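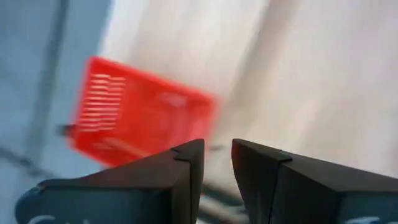

## Red basket, wrist camera

Motion blur on the basket and background, with both fingers of the gripper fairly crisp. The Furlow monitor grades sharpness over the whole picture, so wrist views like this one score low and were left out of the first fault search. They have been put back in.

## Fault 1341: lost grip during basket handling

This gallery covers the basket handling work at Ovley, where the Durnix cell logged fault 1341 on 17 occasions in January. The code means that the controller believed a basket was held after the finger force had fallen below its limit. On five of those occasions the arm carried on to the next move without stopping. Nobody was hurt. The cell now runs at reduced speed, and entry is barred until the arm power is off and the key is out.

The fault was traced to the force check, which was read once at closing and not again during the lift. Kouris supplied a revised routine that reads it throughout – four test runs remain before normal speed is restored.

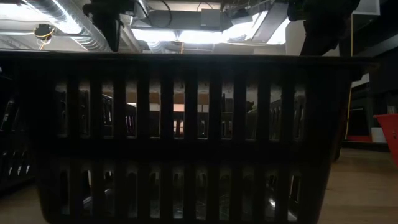

## Dark basket, fixed camera

Side view at close range, with the two grippers above the rim and the ceiling lights behind them. Slatted walls are awkward for the force check: a finger on a slat and a finger over an opening give different readings for the same command. The revised routine uses a separate limit for the rim, and operators should not copy that value to other grip points.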